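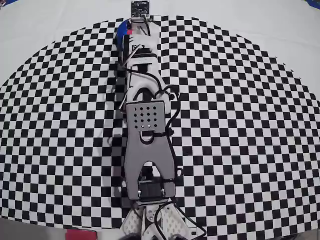

A robotic arm over a black-and-white checkerboard.

OK, collectors, clear a little shelf space. Groltbridge has put up the listing for its boxed edition of Somotau, and pre-orders open this Sunday at noon Eastern. It's a Blu-ray and 4K combo in a hard slipbox, it's limited to 1000 copies, and if the last few Groltbridge releases are anything to go by, you'll want to be at your keyboard a bit before noon with your card details already saved.

I've been waiting for this one for a long time. My only copy of Somotau up to now has been an old DVD I picked up at a flea market, with a cracked hinge and a rental sticker I never managed to peel off. The picture on that disc is so dark that the whole lighthouse section might as well be a radio play. I've watched it maybe a dozen times anyway, because I love this movie, and I've bored plenty of people at parties about it.

If you've never seen it, Somotau is a slow, strange, very wet thriller about a ferry crew who take on one passenger too many during a storm. Most of it happens on the boat. There's a card game that goes on far too long, a captain who won't say where he's been, and an ending that my sister still thinks is a cheat (she's wrong, and she'll be getting a copy for her birthday whether she likes it or not). It runs 114 minutes, and this is the full version, with the harbor prologue that got chopped off for TV.

Here's what the listing says you get in the box:

Disc 1: the movie in 4K
Disc 2: the movie on Blu-ray, plus the extras
A booklet with two new essays
4 art cards
A fold-out poster with the original theatrical artwork on one side and the new artwork on the other
Numbered slipbox, matte finish with spot gloss on the waves

I like the new artwork a lot. It's mostly deep green, with the ferry tiny down in one corner and the title running up the spine in that skinny lettering from the opening credits. Some folks on the forum were already grumbling that you can't make out the title from across the room, and sure, fair enough, but I'd take this over another wall of floating heads any day. The inside tray art is the card table seen from overhead, which made me grin when I saw it.

The extras look decent, if not huge. There's a brand new making-of that goes for a little under an hour, a commentary recorded for this release, the trailer, a still gallery, and the harbor prologue in its TV form so you can compare the two. What I don't see anywhere is the old commentary from the laserdisc. I asked Groltbridge about that through their contact form and got a very polite reply saying the rights couldn't be sorted out in time. That stings a little. If you have the laserdisc, hang on to it.

On the technical side, the transfer comes from a new scan done at Condadberg, the same lab that handled Groltbridge's release of Sumampouw last July. I thought Sumampouw looked terrific - real grain, good blacks, none of that waxy skin you get when somebody leans too hard on the cleanup tools - so I have high hopes. The listing mentions HDR but doesn't say which kind. Sound is the original mono, plus a new 5.1 mix for people who like their storms coming from behind the couch. I'll be sticking with the mono, at least the first time through. English subtitles are on both discs, and the Blu-ray is region free according to the spec sheet. The 4K disc will play anywhere, as usual.

Now, about ordering. At the moment the page shows a gray button that says "unavailable," and I've had a couple of worried emails from readers already. Don't panic! It's just how their store displays anything that hasn't opened yet. The button should change at noon on Sunday. You may need to refresh a few times, and please log out and back in if your cart gets stuck, since that's what fixed it for me with Sumampouw (I lost a good ten minutes to that and very nearly lost the box along with it).

The limit is 2 per customer. I know some of you hate that and wish it were one, and I get it, I've seen what these things go for on auction sites a week later. But plenty of us buy one to open and one for a friend, so I'm not going to throw stones. If you do miss out, a plain edition is planned for later in the year, same discs, with a regular case and no booklet. The listing doesn't give a date or a price for that one yet.

Shipping is where it gets a bit annoying. Groltbridge still charges a flat rate per order in the US, so if there's anything else in their catalog you've had your eye on, it makes sense to add it to the same cart. Just be aware that the whole order gets held until the pre-order item is ready. I found that out when I tossed a cheap western in with Sumampouw and then sat there for weeks waiting on both. Orders to Canada are fine, but go a little higher. For everyone else, the store page has a drop-down with the rates, and you can check yours before Sunday without putting anything in your cart.

A few of you have asked whether the box will match Sumampouw on the shelf. Yes, as far as I can tell! Same height, same depth, and the spine number carries on from that one. The spot gloss is new, though, so if you're the type who gets bothered by that sort of thing (hello, fellow sufferers), now you know. I'd also pick up some protective sleeves. The matte finish on the last box showed every fingerprint, and mine has a shiny thumb mark on the back that I've tried and failed to get off.

I put in a request for a check disc and haven't heard back. If one shows up, I'll write a full review with some notes on the picture and on that new 5.1 mix, and I'll compare the harbor prologue with my tired old DVD just for laughs. Otherwise you'll have to wait until my own order arrives, same as everybody's.

One more small thing. The listing had the aspect ratio down as 2.35:1 when it first went up, which got the forum into quite a state, as the movie was shot at 1.85:1. It was corrected within the hour. If you read somewhere that the new disc is cropped, that's where it came from, and you can stop worrying.

Pre-orders open Sunday, noon Eastern, only at the Groltbridge store. Leave a comment below if you manage to grab one, and let me know what number you get when it lands. I've never had anything under 600 and I'm starting to take it personally.

Update: Groltbridge just confirmed that the poster will be folded inside the box and won't ship in a tube. So there will be creases, folks. Plan your framing accordingly.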